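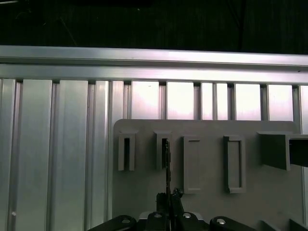 The repair counter at Fostero opens at nine and by half past there's a line. Old desktops mostly. Towers with dust packed in the vents, a few laptops with cracked hinges, one customer hugging a monitor nobody had asked for.

Business is up since May. New machines cost too much, people say, and the old ones still sort of work. A fan swap runs $26. A cleaning, $18. Memory is extra – bring your own if you have it.

Across the street Thongdee sells used parts out of bins. No returns after 20 days, and the sign says so in two places. Drives, cables, cases without side panels. Regulars come early on Saturdays and dont chat much.

Not everything is worth saving. Boards with swollen capacitors, usually not. A noisy fan, almost always. The hard part is the middle – a computer that shuts off twice a week for no clear reason. Could be heat. Could be the power supply. Could be the wall outlet at home, which the shop can't see.

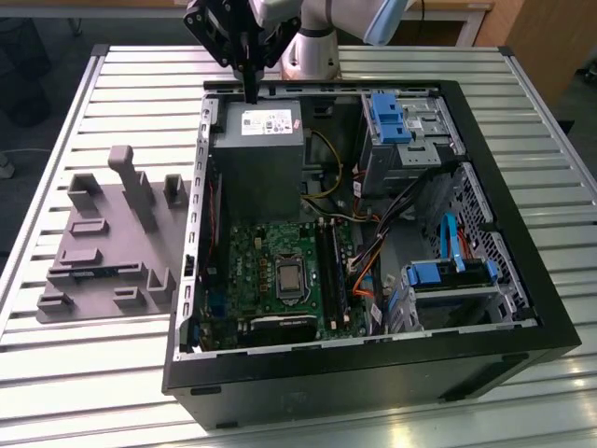
Should you open a dead power supply and fix it yourself?
Leave it closed and replace the whole unit, as the parts inside can hold a charge after it's unplugged.

Pruveck, the recycler out by the highway, takes what's left. Wodo does too but only by the pallet. Wipe your drive first. Plenty of people forget, then call back in a panic, and by then teh pallet has usually gone out.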